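Wragg Tutden bicycle computer – Set-up guide
Section 4: Wheel size, starting distance and service reminder

Complete Section 3 (fitting the magnet and sensor) before starting. The bicycle must be standing upright and the front wheel must be still.

4.1 Setting the wheel size

1. Hold the left button until SET shows on the display.
2. Press the right button to step through the tyre codes. The codes are printed inside the back cover.
3. If your tyre has no code, choose 213. This is the wheel distance in centimetres for one full turn and suits most touring tyres.
4. Press the left button once to save.

Note: A worn or soft tyre will read slightly long. Pump the tyre to its normal riding pressure before measuring.

4.2 Entering a starting distance

Use this step if you are replacing an older unit and wish to carry the total over.

1. From the wheel size screen, press both buttons together. The first digit flashes.
2. Press the right button to change the digit and the left button to move on. A total of 3,228 miles is entered as 03228.
3. Hold the left button until the digits stop flashing.

Caution: The starting distance can be entered only once. To change it later, the unit must be fully reset, and all trip records will be lost.

4.3 Service reminder

The reminder is switched off when the unit leaves the factory. When on, a spanner sign appears after the chosen number of riding hours.

1. Go to the screen marked SV.
2. Choose 30 for winter or trail use, or 102 for dry roads.
3. Press the left button to save.

Caution: Do not press the buttons while riding. Stop and put one foot on the ground first.

Units bought from the Irkberg shop before May may show SR in place of SV. The steps are the same.

Section revised 20 April 2020, R. Mayrhofer

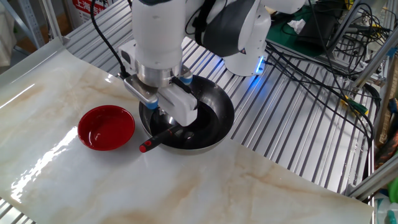 Does the total distance stay in the memory when the battery is changed?
The total is kept for two minutes with the battery out. Write it down first if you expect the change to take longer.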